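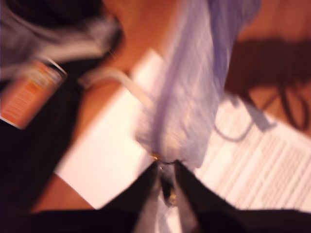
Unit 4: Walking as Transport
Course reader, Department of Transport Studies, Fukevstead
Prepared by Tzu-hsuan Leung
Revised 4 July 2021

4.1 Scope of the unit

Unit 3 dealt with trams and local rail. The present unit considers trips made entirely on foot, together with the walk to and from a stop or station. Walking for exercise is covered in Unit 7 and will not be examined here.

4.2 Terms

A walking trip is a journey on foot from one address to another for a stated purpose, such as work, school or shopping. An access walk is the part of a longer journey made on foot. Older surveys often left access walks out, and students should check the survey notes before comparing one town with another.

4.3 The Ploltirholm survey

The main reading is the household survey carried out in Ploltirholm in December. It received 714 completed travel diaries. Each person recorded all trips over a single day, including those of less than 10 minutes. Winter diaries tend to show fewer optional trips – visits to parks, for instance – and the results should not be read as yearly averages.

4.4 Sidewalks and crossings

The distance on a map is seldom the distance walked. A wide road without a crossing may add up to 13 minutes to a short errand. Martinelli's chapter on street layout sets out the usual method for measuring such detours. Students should read it together with the Grollside plans, where two footbridges were replaced by crossings at street level.

4.5 Written work

Choose a route in your own district and walk it in both directions. Record the crossings, the waiting time at each signal and any place where the sidewalk ends or narrows. The report counts for 50 percent of the unit grade. Maps may be drawn by hand – a scale must be shown – and are attached after the list of sources.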